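Sorberg > Bench notebooks > Two-arm cell > Microphone task

April, afternoon session

Task: take the handheld mics one at a time and seat them in the stands on the mat. Both arms driven by remote control, one operator. Logging to the Hebden folder at full rate.
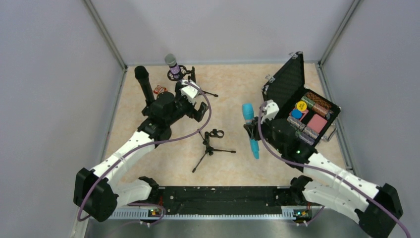
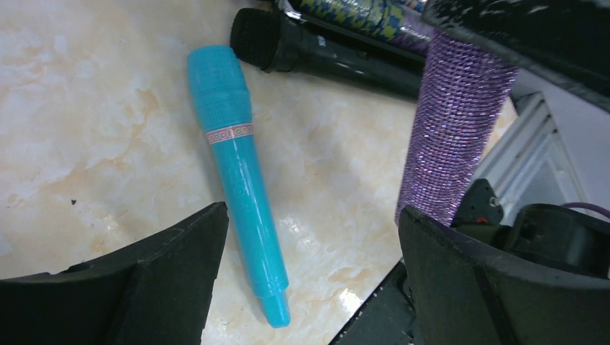
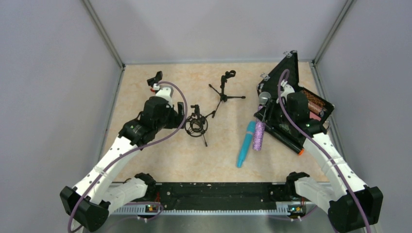 Grip and approach

Glitter mic is the awkward one. The handle surface is bumpy and the fingertips find their own angle on it, so the demos vary more than I want. Try closing at half speed. The teal one is smooth and tapers toward the tail, and a grip low on the handle leaves too much weight above the fingers. Go for the upper third.

Wrist view gets crowded when the mics lie side by side. A finger can hide the tail of one while I am lining up on its neighbor. Switched to the fixed view for the approach and back to the wrist view for the last bit.

The small tripod slides if the mic comes in from the side. Come straight down into the clip, stop, open, back off along the same line. Bad demos with a shoved tripod get tagged, kept, and left out of training.

Numbers

Total after this session: 391 demos. Target for Flernutholm is 2,000. Discarded 8, all operator error.

Open items

- Operator lag on the left arm felt worse late in the session. Check the Boltirora controller log before blaming the network.
- Shuffle mic positions every 2 demos instead of every block.
- Agree on where a demo ends: gripper open, or arm back at rest. I have been using arm at rest.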